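Second week with the Sterkero handheld gripper kit on loan. Short thread on what we like and what we don't. 1/6
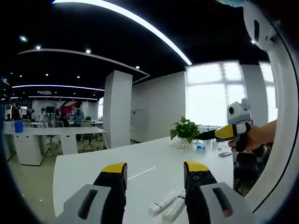
2/6 Setup
Two grippers come in the kit. Pairing took 15 minutes the first time, most of it spent on a firmware update. After that they came up on their own.

3/6 The fingers
Black with yellow tips, easy to keep track of against a white table. Markers are a good first task. Thin rods are harder – you have to come in flatter than feels natural.

4/6 Weight
Fine for the first 50 takes. Past that I feel it in the wrist and swap hands. Lertchai Sombatkul has the desk next to mine and prefers the strap one notch looser. I tried it and went back.

5/6 Software
Export is slow. A batch of 13 takes kept my laptop busy through lunch. The Drutside plug-in is supposed to fix this but we don't have a license yet. File names are sensible, at least.

6/6 Price and support
The quote from the Faltham reseller includes spare fingers and one year of support. Email replies came the next morning. We keep the kit until December, then decide whether to buy one for the Srithong office too.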